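Thursday

I don't believe in the linen sort-out as a cure for anything. Divina swears by it. Two hours of folding in August, she says, and the winter looks after itself. We shall see. I have folded that leafy blanket before and it has never stayed folded for me.

Started after lunch with the blue-grey ribbed thing, which I laid on the blanket because the bed was the only flat place left.

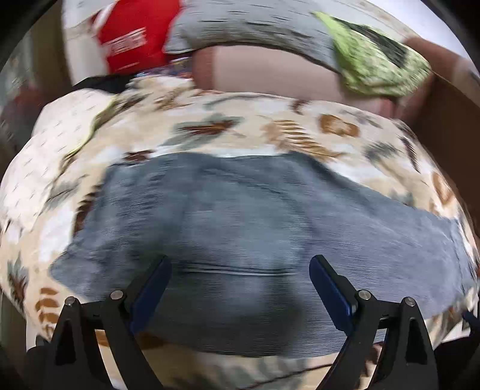

Kenneth Dalisay thinks fabric like that should be rolled, never folded, and that the creases it gets in a cupboard are there for good. Maybe. He said the same of tablecloths and I have yet to see one of his without a line down the middle.

I folded it anyway. The blanket is the real nuisance. Fleece has no interest in corners, and whichever way I turn it there is a fat rounded edge where a neat one ought to be. The Trandska box claims to be 92 cm long and to take a full set of bedding. Whose bedding? 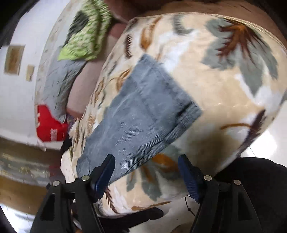

Divina's other idea is to keep the small cloth on top of the big one, so the pair goes in and comes out together. I can see the sense in it, grudgingly. I can also see myself in November pulling out one and sending the other to the floor.

Pillowcases tomorrow, if I can be bothered.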